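From: Florin Zamfir
To: robot-tinkerers list
Subject: Re: [tinkerers] Anybody make it to the Takham open day?

Dorin Chiriac wrote:
> Did anybody make it up to the Takham open day? I had my name down
> and then my kid got sick, so no robots for me. I mostly wanted to
> know two things. Is the Sima arm as smooth as they make it look,
> and did they let people try the hand-held grippers? Somebody on
> here said back in May that you'd be able to. Also, was parking as
> bad as last time?
>
> Dorin

Hi Dorin, and hi all,

Sorry about the kid, hope everybody's back on their feet! Yes, I went, and yes, parking was terrible. I ended up behind the tile warehouse and walked. Get there before 9 if they do it again.

They took us around in groups, 13 people in mine, and the first stop was the Sima arm. It's smooth, I'll give them that. They had it moving coffee mugs from a tray to a shelf and it did the whole tray without dropping one. It's also slow. I timed one mug at 28 seconds from pick to place, and the guy running it said they keep the speed down whenever visitors are in the room. Fair enough, but I'd have liked to see it at full tilt for a minute, even from behind the glass. I asked about the wrist motor (the thing we argued about on here all winter) and he said they'd switched suppliers and wouldn't say who to. So that argument can go on.

Zavon had a table too, mostly cable guides and brackets. Nice stuff, priced like jewelry. I picked up a catalog if anybody wants me to scan it.

Now, the grippers. You can try them! This was my favorite part by a mile and I got back in line for a second turn. Brarker was running it. You hold the thing in your hands and do a chore with it, the chore gets recorded, and later the recording goes toward teaching an arm to do the same job. They had three rooms made up like parts of a house: a kitchen counter, a desk and a bedroom. I did the kitchen first and was awful at it. I kept wanting to turn my wrist the way I would with my bare hand, and the fingers just don't end up where you think they will. Spoons are the worst.

The bedroom was more fun. Soft things and flat things, and you find out fast how much you normally do with your fingertips. Cardboard lying on a blanket sounds like nothing until you try to get one jaw on each side of it and the blanket wants to come along too. The woman showing us said to come in low and take your time closing, and that did help me some.

I've got a picture from the gripper's own camera, so you can see what it sees:

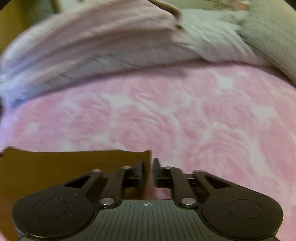 Gripper fingers at the edge of the cardboard, bedroom setup.

Look at the linkage, by the way. Two arms a side, so the fingers stay parallel as they close. I've been trying to get that right on my own build for roughly 2 years and mine still toes in at the tips. I asked if they'd share drawings and got a "maybe later," so I'm going to write and bug them. The cutouts in the outer arms are a nice touch as well, and I may just steal that idea.

There was a talk at the end but I skipped it for the food truck. If anybody stayed for it, please post your notes!

Dorin, they said they'd like to do another one and would announce it on their site. If you go, I'll ride along, as long as you're the one who parks.

Florin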